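Brutlow Housing Support
Shared Kitchens Project: progress report to the Iturra Fund

Submitted by Kerstin Tveit, Project Manager
May 3, 2018

1. Purpose of this report

This report covers the second stage of the Shared Kitchens Project and is submitted under the terms of the grant agreement. It sets out the work done on small kitchen and cleaning items at the Tillus and Fernik houses, the spending to date, and the matters on which the Fund's agreement is sought before the final stage begins.

The Fund will recall that the first stage dealt with cupboards, shelving and the labelling of food storage. The second stage is concerned with the items that residents handle every day and that are most often misplaced, broken or put away dirty: cutlery baskets, draining racks, dustpans, brushes and cloths. These are inexpensive items taken singly, but they were the subject of more entries in the house books than any other part of the kitchens.

2. Work completed

2.1 Washing-up and draining

All shared kitchens at Tillus now follow the same arrangement for washing-up. Clean items are put away at the end of each session and the draining area is cleared before the next resident begins. Staff at Fernik adopted the arrangement in April, following a short trial in the ground-floor kitchen.

The main difficulty has been with perforated plastic items. Slotted panels, baskets and racks allow water to drain well, but the edges of the openings collect food residue and limescale if they are only rinsed. Residents had been given no guidance on this.
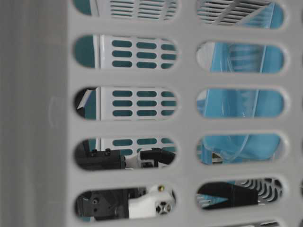 A written cleaning routine has therefore been agreed with the house teams. Perforated items are soaked in warm water with washing-up liquid, brushed on both faces, rinsed, and stood upright to drain. The routine is carried out once a week by the kitchen rota and takes the place of the monthly deep clean, which residents found too long and which was frequently missed.

2.2 Cutlery baskets

The condition of the dishwasher cutlery baskets was reviewed at both houses. Where a basket was sound it has been kept. Baskets with split walls or missing clips have been withdrawn, as broken clips allow the basket to tip when the lower rack is pulled out. The project has asked house teams to check the clips and hooks when a basket is emptied and to report any that are loose.

Guidance on loading has also been simplified. The earlier sheet ran to two pages and was little used. The new sheet is a single card fixed inside the cupboard door, and asks only that knives are placed with the handle upwards, that small items are kept away from the larger slots, and that the basket is emptied before it is refilled.
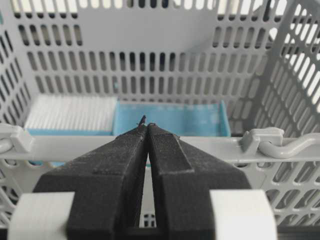
Light grey cutlery basket, with slotted walls and grey clips along the rail.

The Tillus team has suggested that spare clips be held in stock so that a basket need not be replaced for the want of one part. The supplier has confirmed that clips can be ordered separately for the model in use at Tillus. A reply is awaited in respect of the Fernik model, which is older.

2.3 Sweeping and floor care

Each kitchen has been allotted its own dustpan and brush. Previously these were shared between floors and were often left on the stairs, which had been noted as a trip hazard in the last safety inspection. The project has standardised on a plain plastic dustpan with a hole in the handle so that it can be hung up after use. Hooks have been fitted beside the back door in all of the Tillus kitchens. At Fernik the work is outstanding in the upper kitchen, where the wall must first be made good.

House teams report that sweeping is now done more often after the evening meal. It is too early to say whether this will continue once the novelty of the new arrangement has passed, and the matter will be looked at again in the final report.

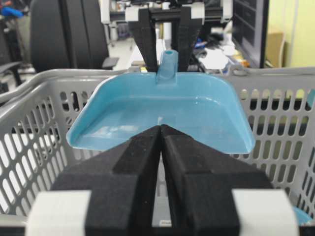 How should a dustpan be cleaned before it is hung up?
Empty it into the bin, wash the tray with warm soapy water, wipe along the front lip where crumbs and grease tend to gather, and dry it with a cloth kept for floor items only.

The wording above is taken from the household guidance sheet issued to residents in April. The sheet has been well received and the Fernik team has asked for a large-print version, which is in preparation.

3. Expenditure

The sum awarded for this stage was £3000. Spending to date stands at £1783, covering replacement baskets, racks, dustpans and brushes, hooks and fixings, and the printing of the guidance cards. The balance of £1217 remains in the project account.

No items have been charged to the stage that were not included in the agreed schedule. The cost of making good the wall at Fernik will be met from the house maintenance budget and does not fall to the grant.

4. Matters outstanding

The following remain to be completed:

Fitting of hooks in the upper kitchen at Fernik
Confirmation of the supply of spare clips for the Fernik baskets
Issue of the large-print guidance sheet
Induction of new residents at Tillus in the weekly cleaning routine

The project manager expects the first of these to take up to 3 weeks from the date on which the wall is ready. The remaining items do not depend on building work and are in hand with the house teams.

5. Decisions requested

The Fund is asked to note the progress set out above and to agree that part of the remaining balance may be used to hold a small stock of spare parts at each house. This was not foreseen in the original application. It would require no increase in the award.

The Fund is also asked to confirm the format in which it wishes to receive the final accounts. The agreement refers to a summary statement, while later correspondence mentions itemised receipts. Receipts have been kept for all purchases and can be supplied in either form.

Enquiries about this report should be addressed to Kerstin Tveit at the Brutlow office.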